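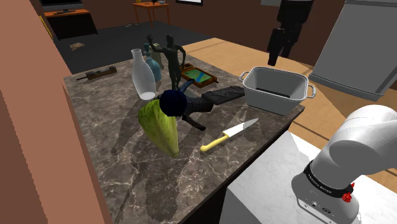
grastel_mo
Thread starter, simulation lead on the Furnden kitchen set

Posted 25 November 2025

We're planning the next batch of examples for the kitchen set and I'd like some opinions before I commit the render time. The task is "pick up the knife by the handle and put it in the metal basin". The layout at the top is typical of what the scene generator is giving us now. Knife near the front right of the island, yellow handle towards the lettuce, basin at the back.

We have 126 demonstrations so far, all driven by hand in the simulator. The plan is to use those as seeds and generate 2,000 by moving the objects about and replaying the grasps. The question is how much junk to leave on the worktop. At the moment the generator picks from the whole object library, so you get a figurine next to a lettuce. Do I keep that or cut it down to things you'd find in a kitchen?

---

pell_and_ink
Member

Keep it. If you only ever show it kitchen things it will learn that anything on a worktop is a kitchen thing. A waving statue does no harm and the policy has to learn to ignore it.

---

tinrail
Member

I'd cut it down. We did the random library approach on Tandeo and spent a long time wondering why the policy was fine in sim and poor on real worktops. Our clutter was odd but it was also easy. Nothing looked like the target. In your layout the knife is the only thing with a bright yellow handle, so the policy can find it by colour and never learn what a knife is.

What you want is a spatula with a yellow handle next to it, and a fork, and a second knife it isn't meant to touch.

---

grastel_mo
Thread starter

Fair point on the colour. The handle colour is randomised across scenes, but within one scene it does tend to be the only bright thing. I hadn't thought of that as a problem.

---

pell_and_ink
Member

That's an argument for adding lookalikes. It isn't an argument for taking the statue out. You can do both.

---

tinrail
Member

You can if you have the budget. With 2,000 scenes every one you spend on statues is one you don't spend on forks.

---

hobnail_dev
Member

Slightly different question. What is the mesh thing lying across the middle? The dark one with the chainmail look. If it's simulated as soft cloth I'd expect it to slow the physics down a lot. If it's a rigid mesh it will behave very strangely the first time the gripper catches it.

---

grastel_mo
Thread starter

Rigid. So is the folded grey cloth behind the knife. Both are from the Cosgrove asset pack and they're fixed shapes. We tried soft versions and the replay success dropped because the cloth never settled the same way twice.

---

hobnail_dev
Member

Then I would take them out of any scene where they're within reach of the path. A cloth that slides like a plate is teaching the wrong thing. If the arm nudges it in the demo, that demo goes in the training data as a good one.

---

grastel_mo
Thread starter

We do throw away runs where anything except the target moves more than 3 cm. So a big shove gets filtered. A small nudge would get through, yes.

---

quarterlight
Moderator

How are you checking the placing? "In the basin" sounds simple but we had a lot of false passes on a similar task. The check only looked at whether the object's centre was inside the box around the container. Knives came up as a success with the blade hanging over the rim. One was balanced on the handle of the pot. Yours has a looped handle at each end so you may get the same.

---

grastel_mo
Thread starter

It's the centre check at the moment. I'll change it to want the whole knife below the rim, and contact with the inside of the basin.

---

tinrail
Member

Whole knife below the rim may be too strict, depends how long the knife is against the basin. I'd ask for contact with the inside and no contact with the worktop, gripper open, and hold that for a second or so.

---

quarterlight
Moderator

Agree with tinrail on that one. Also look at your starting positions. The arm is at the lower right and the basin is at the back right. If most seeds look like that, the replayed ones will too, and moving the objects a few centimetres won't change the general direction of the reach. Drive some more seeds by hand with the basin on the left and the lettuce or a tall bottle between it and the knife.

---

pell_and_ink
Member

Bottles are a good shout. The frosted one is worth keeping for the depth camera alone, if you're modelling depth noise. Are you?

---

grastel_mo
Thread starter

No depth noise yet, colour only. It's on the list for December.

For now I'm going to do this: 6 layouts with the basin moved, new seeds for each, lookalike handles in half the scenes, rigid cloths kept out of the path. Random library stays for the other half so I can train on each separately and compare. I'll post the numbers in this thread when both have run.

---

tinrail
Member

Test both on the same held-out scenes, with lookalikes in. Otherwise the statue half will look better than it is.

---

pell_and_ink
Member

And some held-out scenes with statues, please.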